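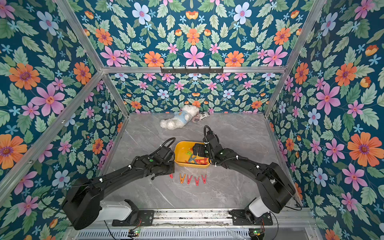
Brodel plastic clothespins, mixed colors
Sold by Tastgate Home and Laundry
Item last reviewed 2019-03-27

We don't get excited about clothespins, and we'd be suspicious of a store that did. The maker's leaflet promises "a new standard in line drying." It's a spring and two bits of plastic. What we wanted to know was whether the spring stays put and whether the legs snap the first time you grab one with cold hands.

Noemi Negri, who buys for our laundry section, hung these on her own line through most of March. Towels and shirts were fine. A wet bath mat needed more pins than she liked, and on a windy afternoon a double bedsheet worked itself free at one corner. The leaflet calls the grip "stormproof." We have left that word out of our listing.

Colors
Red, orange, lime green and blue-gray. You can't choose the mix. Some bags lean heavily toward red, and we won't open bags to sort them. If you need matching pins, buy the Bianchini ones, which cost more and hold about the same.

The maker also says the color won't fade. We have no way of checking that in a few weeks, and neither does anybody else. Our guess is that any bright plastic left on a line all summer will go chalky. Take them in.

Storage
Pins don't need a special container, whatever the catalogs say. A shallow tray with rounded corners is easier to scoop from than a deep bag, and you can see what's at the bottom. A yellow one shows up well on a dark laundry counter. The Floltosberg peg bag we used to carry had a drawstring that swallowed pins, and we dropped it after too many returns.

What people ask us
Will they mark clothes? Negri found a faint dent on a knit sweater, gone after a wash. Hang knits flat anyway.

Can you use them on chip bags? Sure. They're a bit big for it.

Do the springs rust? Not so far. Ask again in 2 years.

Can I buy just a few? No, full bags only.

Returns
Unopened bags within 7 days. If pins arrive broken, write to the shop with your order number and tell us how many. One bad pin in a bag isn't a claim. We had nearly 200 bags in the first delivery and 9 came back, mostly over the color mix.

Stock is in the back aisle next to the drying racks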